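Progress report to the funder: wiring rework demonstration and open day
Project partner: Plokimari
Report date: Mar 25, 2018

We use cookies to remember your settings and to count visits. By staying on this page you accept them. Accept | Settings

This report covers the open day held at our Walstead workshop and the demonstration that went with it. It also lists what has been spent on the demonstration cell and what we plan to do before the final review in July.

The open day was a condition of the second payment. The grant agreement asked for a public showing of the arm doing wiring work on real housings, with at least one session open to people outside the trade. We ran 4 sessions, each lasting just under an hour. Attendance over the day was around 265. Most visitors came from repair shops and small assembly firms in the Walstead area. Vollthorpe sent a group from its service department, and a class from the technical college came to the last session.

Each session followed the same order. Visitors got a short talk on the project, then watched the arm work at the bench, then had time for questions. The talk was too long in the first session and we cut it for the others. The bench was behind a clear screen, and people in the back rows had trouble seeing the gripper. For the second session we moved the wrist camera view to the large monitor and left it there for the rest of the day.

The work shown was lead sorting and pairing inside a curved plastic housing. This is the step that takes our partners at Sangkhawat the most hand time. The leads come in two groups, one from the side and one from below, and each group has a red wire, a black wire and a green and yellow twisted pair with a small white connector. The wires cross over each other in the middle of the housing, and the arm has to tell the two groups apart before it can pick anything up. The orange housing is glossy and throws back a lot of light, so the software has to cope with glare right behind the wires. 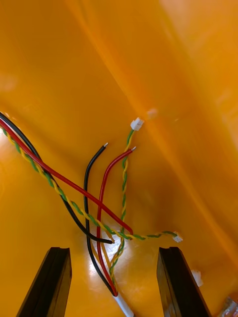
Why was the work not shown from start to finish without an operator?

The safety review for unattended running is still open, so an operator stood at the stop button and started each cycle by hand. We expect the review to close before July.

Results on the day were mixed. The arm separated red and black leads reliably in all sessions. Picking up the twisted pairs by the connector was less steady. In the third session it closed on the strand next to the connector on several tries, and the operator stopped the cycle and reset. We told visitors what had gone wrong. The fault was traced the following week to a depth setting that had been changed during setup, and the setting is now locked.

Comment cards were handed out at the door. The remarks we saw most often were about speed. Visitors from repair shops wanted to know whether the arm could handle a housing it had not been set up for, and at present it can't without a new setup, which takes 6 hours. Vollthorpe has asked for a return visit with two of its own housings, and we have agreed.

Spending on the open day was within the approved amount. The monitor was rented. The clear screen was bought and will stay with the cell. Invoices are attached as Annex B.

Work planned for the next period:

Finish the safety review and send the signed copy with the next report.
Repeat the twisted pair trials with the locked depth setting.
Add diffused lighting over the bench to cut the glare.
Host the return visit from Vollthorpe.
Deliver 9 sample housings from Sangkhawat to the Walstead cell for the July review.

We ask for one change to the plan. The lighting was not in the original budget, and we would like to pay for it out of the travel line, where there is money left over. The form for this is attached as Annex C and needs your signature before we can order.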